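Surkari Robotics Club
Frequently Asked Questions for New Members and Parents

The club meets in the evenings and is open to high school students and adults. Most of our time goes to one project, which is teaching a robot arm to pick up everyday items and put them where they belong. The questions on this page are the ones we get most often by email and at sign-up.

Last updated: Mon 13 August
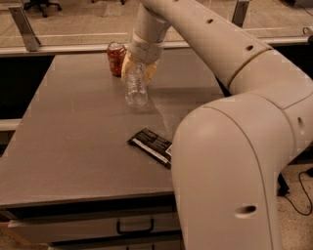
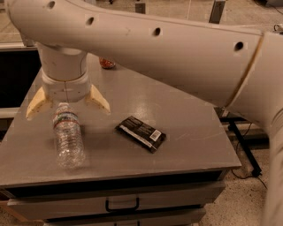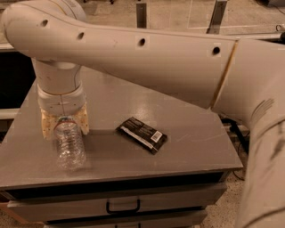

The arm, a water bottle and a wrapped snack bar on the cabinet top.

What does the club do?

We work on pick-and-place tasks. A student drives the arm through a task many times, we record each run, and then we train a program on those recordings and see whether it can do the task alone. Groceries and packaging are our main subject because they are cheap, easy to replace and come in shapes that behave very differently in a gripper.

Do I need to know how to program?

No. You can drive the arm, set up objects and check recordings without writing any code. Members who want to program start in Python with a short set of exercises written by Napaporn Saengthong, who runs the software side. If you can already write a loop and read a file, you can skip the first half of them.

How old do I have to be?

High school age or older. We don't take younger students, even with a parent in the room. The insurance doesn't cover it.

How much does it cost?

Dues are $10 per month. If that is a problem, write to Marites Dagdag and she will take care of it. You don't have to give a reason. There is no extra charge for using the arm or the training computer.

Do I need to bring anything?

A laptop if you have one. We have 2 loaners, which go to whoever asks first. Wear closed shoes and tie back long hair. Leave scarves and lanyards in your bag.

When will I get to drive the arm?

Usually at your second meeting. The first meeting is the safety talk and watching other people work. After that you get a turn under supervision, starting with moving the gripper to a point and back. Once you can do that smoothly you move on to a single object.

Why is the bottle considered hard?

A thin plastic bottle gives when it is squeezed and tips over easily when it is bumped. If it is lying down, the driver has to decide where to take hold of it and which way it should turn. New drivers also tend to come down too fast. Go slowly for the last bit, close the fingers, wait, and then lift.

What about the snack bar?

A flat package is a different problem. There is very little height to grab, and the fingers can press against the tabletop before they get a hold. Try coming in across the short side. If the wrapper slides, stop and open the gripper before you try again.

How many runs do you record for one task?

The target is 100 good runs before we train anything. The Carretero task, our full table-clearing task, has a target of 600 and is still going. A run counts as good if the object ends up in the right place with no restart in the middle.

Can I throw out a bad run?

Mark it as bad and leave it in the folder. Do not delete it. Napaporn goes through the bad ones separately, and some of them are useful for working out what went wrong. Please write a short note with each one. "Slipped at lift" is enough. "Bad" is not.

Can I eat the snacks?

Not the ones used for recording. Opened packages change shape and then don't match the earlier runs. The test items are kept apart from the food people bring in, so if you aren't sure, ask.

Is it safe?

The rules are short. Keep your hands off the table while the arm is enabled. One person drives and one person stands at the stop button, and the person at the button does nothing else. No phones for either of them. Say "clear" out loud before you enable the arm, and wait for an answer. Anyone in the room can call a stop for any reason.

Do you enter competitions?

Yes. We enter the Joltetti student challenge, which is held in April. Teams get a set of items they haven't seen before and a fixed time to sort them. You don't have to be on the team to be a member. If you would like to be on it, tell us by the end of the fall term so that we can schedule practice time.

What is Fimik?

Fimik is our own program for labeling recordings. It was written by former members and it has some rough spots. Save often, and don't use spaces in file names.

Can I use club work for a school project?

Yes, and several members have. Ask before you copy any recordings, and credit the club in your report. If your teacher needs a signed form, bring it to Marites at least a week before it is due.

Can I come and watch before joining?

Yes. Email first so we know to let you in. Visitors sit on the far side of the room and can stay for the whole meeting.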